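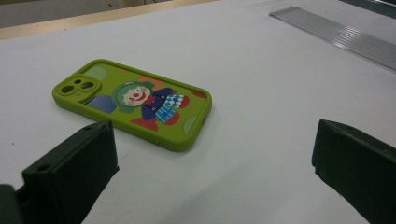

According to Ekaette Danladi, most people who come to an open day want to have a go themselves, and a demonstration that keeps them behind a rope has lost half of them before it starts. Fares Nseir took the other side during planning. He thought that visitors with no practice would spend their few minutes struggling with the grip and would leave thinking that the whole method was clumsy. Both views shaped the session reported in this section.

4.2 The open day at Gindley

The open day was held on February 9, 2023 in the ground floor laboratory at Gindley. Over the day 234 visitors signed in at the door. They came from local schools, from two nearby firms and from the general public, and 2 of the school groups had seen an earlier version of the demonstration the previous May. Visitors were free to walk past the tables without taking part, and many did.

The hands-on part used the hand-held gripper, which is worked directly by the person holding it. Figure 4 shows the view from the gripper's own camera, with the two fingers apart and a green phone case lying back up on the white tabletop beyond them. We chose everyday things for the visitors' table. In the pilot at Clolov we had used machined blocks, and people handled these with care but without much interest. A phone case is something almost everyone has picked up, and they already have a habit for it, usually a pinch at the long sides with the thumb and one or two fingers. We wanted to see whether that habit carried over to a tool with only two fingers.

Each visitor was given the gripper, shown how to open and close it, and asked to pick up one object and put it down somewhere else on the table. Nothing was said about where to grip. A member of the team stood beside the table and answered questions, but did not correct anyone during a try. If the object slipped or was pushed along the table, the visitor could carry on or stop, as they liked. Those who wanted to could try again once the queue had gone down.

We recorded 359 attempts in all. Attempts in which the visitor put the gripper down before touching the object were kept in the set and marked as unfinished. Parents sometimes held the tool together with a small child – these attempts were kept too, with a separate mark, and they are left out of the comparison in Section 5.

4.3 What visitors did

The phone case gave more trouble than we had expected. A thin object lying flat leaves little for the fingers to close on, and an empty case can bend when it is squeezed. Many visitors first came down from straight above with the fingers open across the width of the case. Others tried to get one finger under the rim. Several slid the case to the edge of the table and took hold of it there, which we had not planned for but had not ruled out either. We had placed the objects well in from the edge, and it had not occurred to us that the edge itself would be used.

Children tended to change their approach sooner after a failed try. Adults more often repeated the same movement with more force. We did not ask visitors for their age, so this rests on the notes made at the table and should be read with caution.

Questions from visitors fell mostly into one group: what happens to the recordings. We explained that the movements of the hand are used as training material for a robot arm, which then has to carry out the same task by itself. The arm was shown on the second table, running a model trained on 2,998 earlier attempts collected at Furnum and at the Adeyemi building. Some visitors went straight from one table to the other and compared the arm's grip with their own. Two asked if the arm could learn the sliding trick – at that time it had no examples of it.

The waiting time was a weakness. At the busiest point visitors queued for up to 20 minutes, and those near the front had watched many others before their own turn. Their attempts can't be treated as independent of what they had seen. Nseir's concern about first impressions was partly borne out, as a few people gave up quickly and said they found the tool awkward. Danladi noted that most of these stayed to watch. For the next open day we intend to use a second gripper and a screen between the queue and the table.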